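Notes from the House Library, January

Happy new year, everybody, and thank you for the pile of letters that came in over the break. A good half of them asked the same thing, so I'm giving over my whole column to it: what on earth was the Murkine, and why does it have a box of its own down in the college archive?

I knew the name before I knew anything else. If you lived in Wokard Hall you walked past it every day, cut into the stone over the side door, and I think most of us assumed it was somebody's last name. I certainly did. It was a debating society, and a pretty secretive one, which seems like a funny combination when you think about it. They argued in private, voted in private, and then posted the result on the chapel door with no explanation. Students would come out after breakfast and find a sheet of paper saying "The motion is lost" and that was that. What motion? You had to be a member to know.

The box holds 131 of those sheets. I spent most of last week going through them at the long table by the window (bring a sweater if you visit, the radiator on that side is hopeless), and I had a wonderful time. The handwriting changes every year or so when a new secretary takes over. One of them had lovely big looping capitals and could not spell "unanimous" to save his life. He tried it three different ways in a single spring and then gave up and wrote "all agreed" until he graduated.

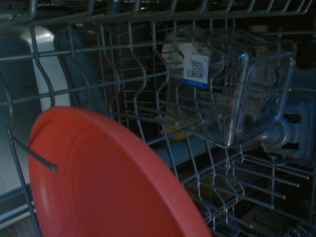 The other thing in the box is the minute book, and that's where the real fun is. It runs to 708 pages, with an index in the back that stops partway through the letter M. From the minutes I can finally tell you what some of those motions were. Plenty were as solemn as you'd expect – whether a republic can have an established church, whether Latin should be required of every freshman. But there are also two whole evenings on whether a member may bring his own chair. It passed, narrowly, and then the next meeting was spent on whether the chair could have arms.

New members were picked in January, always after dark. A current member would leave a walnut on your windowsill, and if you wanted to join you carried it to the side door of Wokard and knocked. If you didn't, you were supposed to eat it and keep quiet. I love that. The minute book records each walnut given out and each one returned, in 2 neat columns, and in one rough year hardly any of them came back.

A lot of you asked about the rivalry with Imia, the literary society across the green. I had always heard they hated each other. From what I can see in the book it was closer to a long-running family squabble. They stole each other's gavels, sure, and there's a very stiff letter about a banner. But they also shared a reading room for years, and when Imia's roof leaked the Murkine took in their books, about 76 of them, and somebody wrote up a list of every title. Imia's own papers are still at the college too, if anyone wants to see their side of the banner business. I haven't read them yet.

As for how it ended, I can't give you much. The entries get shorter and shorter, then there's a dinner, then a page that only says the room has been let to the glee club. I looked for a final vote and couldn't find one. There may have been a second book. One letter in the folder mentions papers being taken to Nepia, the old summer house on the lake, which was sold long before my time, and I'd dearly like to know what happened to the trunks that were kept there. If your family had any connection with the place, please check your attic!

The box can be seen by anyone with a library card. Ask at the front desk and give them a day's notice so they can bring it up from the basement. Pencils only, please, and you're welcome to take pictures of the pages as long as the flash is off.

I'm also hoping to get the chapel door sheets scanned by summer, and could use help reading the faded ones. If old handwriting is your thing, drop me a line at the library address and I'll send you a page or two to try.

Next time, the glee club, who apparently left that room in a terrible state.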